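Tustodstead Community Rally Program
Progress report to the Hunach Motorsport Fund, second quarter

Where we are

The short version is that the car runs, it has done four test days, and it isn't ready to enter a stage rally. Our application said it would be ready by the end of June. We said at the time that this date looked hopeful, and we should have argued harder for a later one.

The Berchtold shell came back from the cage fabricator in decent shape. The welding is tidy and the door bars sit where the scrutineers want them. The seat mounts did not line up with the seats we had already bought, so those were cut out and redone at the fabricator's cost after some back and forth. We don't expect to get the lost weeks back.

Engine and gearbox

The engine was sold to us as freshly rebuilt. We have doubts. Compression is even across all the cylinders, but oil use on the third test day was higher than we'd accept from a rebuilt motor, and the seller's paperwork lists parts without saying who fitted them. We have asked for receipts twice. Until we see them we are treating it as a used engine and changing the oil after every outing.

The gearbox is the good news. It came from a retired tarmac car, shifts cleanly and hasn't jumped out of second once, a thing the old box did whenever the road got rough.

Suspension

The Curkico dampers were the largest single purchase this quarter at $2,680. The supplier promised a big gain on loose gravel. We have not seen one. On our usual loop the car was a little faster with them, but the road had been graded between the two tests, so the comparison isn't worth much. The drivers like them. Drivers like anything new, and we would ask the Fund not to read too much into it.

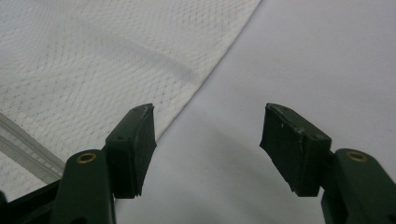 We plan to repeat the test with the old and new dampers fitted on the same day, same tires, same driver. It means a long lunch break with the car on stands, and it should have been done that way to begin with. If the difference is as small as we suspect, we won't be buying the matching rear top mounts that the supplier keeps recommending.

Driver training

The classroom part of the program had 35 sign-ups and 20 people who finished. The application predicted that nearly everyone would finish. Those who dropped out mostly did so after the pace notes evening, which ran late and was pitched at people who had already sat in a rally car. We've since split it into two shorter sessions starting at 7 p.m. Whether that helps, we'll know next quarter.

Seat time is the bigger problem. One car and four test days don't go far among that many people, and a few of the newer drivers have had only a handful of runs each. We could claim that every graduate has driven the car, and it would be true, but a few slow laps of a paddock are not rally training.

Money

Spending is inside the budget, though partly for the wrong reason: we haven't paid any entry fees. Tires are costing more than planned. Gravel at the north end of the loop is sharp enough to cut sidewalls, and we now sweep the worst corner by hand before running. Fuel is close to the estimate. The trailer needs new wheel bearings, which nobody budgeted for, and we will cover those from club funds.

What we'd like to change

We ask that the first competitive entry be moved from this season to the opening round of next season. Entering earlier is possible. The car would probably pass scrutineering -- and it might well finish. But an engine we don't trust and a crew that has never worked a service park under the clock add up to an expensive way of learning things we could learn at home.

We would also like to put the money set aside for the car's livery toward two more test days. The sponsor logos can go on as plain decals. The colour of the car can stay as it is, primer grey with one blue door.

Before the next report

Receipts for the engine, or a strip-down if they don't turn up. A proper damper comparison. One full practice service in the yard, with a wheel change and a gearbox swap timed from start to finish. The last swap took most of an afternoon, including the search for a missing dowel, and we'd want to see that cut by at least half before we pay an entry fee.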